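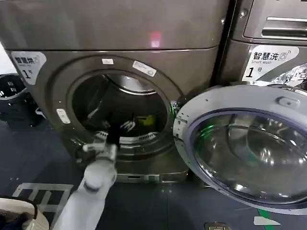 A gripper with a piece of dark clothing at the lip of an open washer drum.

Budget for the floor, not just the arm

July 25, 2020

Every quote I get sent has the arm on page one. Big number, nice font. Then 22 lines of extras no one reads until September, when the money is gone.

My view, and I've had it since we priced the Vovden laundry - the arm is the easy part to buy. Cloth is the hard part. It bunches, it hangs over the rim, it drags back on the gripper. A dark sleeve inside a dark drum is a lousy thing to ask any camera to find. So where's the line for lighting? For spare fingers? For the hours spent teaching the thing to unload?

Goltex quoted us 2 arms and zero hours of setup. Zero. Dizon came in higher and put 400 hours on paper, and got laughed out of the room. I'd have signed Dizon.

Same with the machines. Doors that swing wide take up floor. Baskets take up floor. Measure it with the door open, please, before you order anything. Vitton's laundry room plan had every door drawn shut and they lost a whole bay becuase of it.

Rule I'd like to see: hold back 40 percent of the budget until one washer gets unloaded, start to finish, a full week running. No hands helping. Then buy the second arm. Or dont.

Vendors hate this. Fine - they can finance the wait.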